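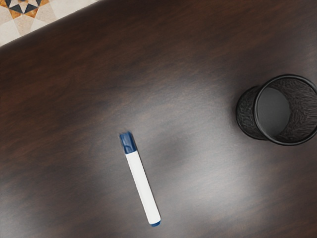

Blog > Kitchen Notes > Soups and Stews

Baked Lentil and Squash Stew

Apr 10, 2026
By Bakari Nyamweya

This stew was first prepared in October for the monthly supper at Plandport, and several guests have since requested the recipe in writing. It is provided in full, with one revision to the baking time.

Combine two cups of brown lentils, one small butternut squash, peeled and cubed, a chopped onion and 5 cups of vegetable stock in a heavy lidded pot. Add a teaspoon of cumin and a bay leaf. Bake, covered, at 350°F for 120 minutes, stirring once at the halfway point. Salt should be added only after baking.

Readers who cook at altitude, as we do in Tindmont, may require an additional cup of stock. Red lentils are not recommended for this method, as they lose their shape entirely. The stew may be refrigerated for up to three days and should be reheated slowly over low heat. It is customarily served in this household with plain rice and pickled cabbage.

14 shares | 5 comments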